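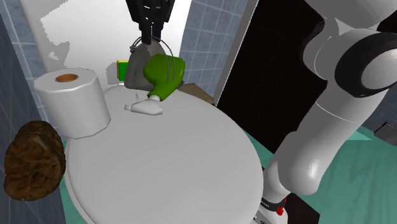

*Figure 6.1 A closed toilet lid with a roll of toilet paper on it; a grey drawstring bag and a green hair dryer are also in view.*

# Chapter 6: The Shared Bathroom

In the previous chapter we studied the kitchen of the small guesthouse, where the work follows the hours of the meals. The bathroom has no such hours. Guests use it early and late, often in a hurry, and when several rooms share one bathroom the housekeeper can never be certain that it will be free. For this reason the planning of the work is as important in this chapter as the cleaning itself.

After studying the chapter you should be able to:

- make a daily plan for a bathroom shared by two or more guest rooms
- choose the order of tasks so that a clean surface is not made dirty again
- explain the difference between cleaning and disinfecting
- write a short notice to guests in polite and clear language
- keep a simple record of supplies and repairs.

## 6.1 One house as a case

We shall return several times to the guesthouse at Tronside, a house of nine rooms on the road to Flendamstead. It was opened by Elínborg Hviid, who had worked for many years on passenger ships and who brought from there the habit of writing everything down. Her record books were kept by the next owner, Niilo Valtonen, and he kindly allowed us to use them.

The house has three bathrooms. Two of them belong to single rooms and the third, on the upper floor, is shared by four rooms. In one season the books contain 1,257 entries for the whole house, and 69 of these are complaints or requests from guests. The upper bathroom is the subject of most of them. Only a few concern dirt. The guests write that the door was locked for too long, that there was no place to put their clothes, that the floor was wet when they came in, or that the light went out while they were washing.

The student should notice this carefully. A guest judges a bathroom by whether he or she could use it in comfort. A housekeeper who looks only for dirt will miss a large part of what the guest sees.

## 6.2 Where the guest puts things

A person who comes to a shared bathroom carries things there and must carry them back. There will be a towel, a washing bag, clean clothes, perhaps a book or a telephone. In an old house the room was seldom planned for this. The washbasin is narrow, the window sill is sloping, and the only flat place of a good size may be the lid of the toilet or the edge of the bath.

Yaryna Kuzmenko, who was housekeeper at Tronside for eleven seasons, asked the owner for hooks in her first February there. She received four, one for each room. In her second year she asked for a shelf as well, and it was fixed beside the door at the height of the elbow. She wrote in the book: "Fewer things on floor. Fewer things forgotten. Please now one more shelf." The second shelf was refused on account of the cost, and it appears in the list of requests every spring after that.

When you inspect a bathroom, enter it as a guest would, with your arms full. Stand where the guest will stand and look for a dry place. Electrical things such as hair dryers need special thought, and many houses provide them only in the bedrooms. The rules on sockets in bathrooms differ from country to country, and you must know the rules of your own.

## 6.3 The order of the work

The general rule is to work from high to low and from dry to wet. Open the window first. Take out the used towels and the waste, and only then bring in your own materials. Dust the lamp and the top of the mirror, then clean the mirror, the basin, the bath or shower, the toilet and last of all the floor, going backwards to the door.

Use separate cloths for the basin and for the toilet. Most houses do this by colour, and it does not matter which colours are chosen as long as every member of the staff knows them. At Tronside the toilet cloth was red and was washed alone at a high temperature.
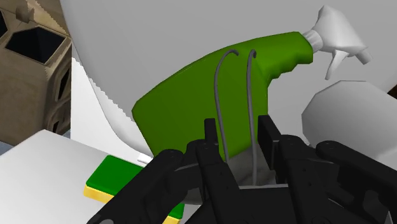
*Figure 6.2 A green spray bottle with a white trigger head.*

Cleaning removes dirt from a surface. Disinfecting reduces the number of living germs which remain on it. The two are often confused by new staff, who spray a disinfectant on a dirty basin and wipe it off at once. The dirt protects the germs, and the liquid has had no time to work. Wash first, then apply the product and leave it for the time given on the label. Never mix two products, and never fill an unmarked bottle. Products with bleach and products with acid can together give off a dangerous gas.

## 6.4 Time and the closed door

On Thursday, when the linen was changed, the upper bathroom at Tronside had to be finished between ten o'clock and eleven. Kuzmenko hung a card on the door handle while she worked. The first card said "Closed". Guests complained, and Valtonen replaced it with a longer one: "We are cleaning this room for you. It will be open again at 11.00. Please use the bathroom on the ground floor." The second card gives the guest a time and another place to go, and there were no further complaints about it in the books.

### Before you read on

1. Draw a plan of a bathroom that you know well. Mark every place where a guest could put down a washing bag.
2. Write a door card of no more than thirty words for a bathroom which will be closed for the whole afternoon.
3. Compare your card with that of another student, and discuss which one is more polite.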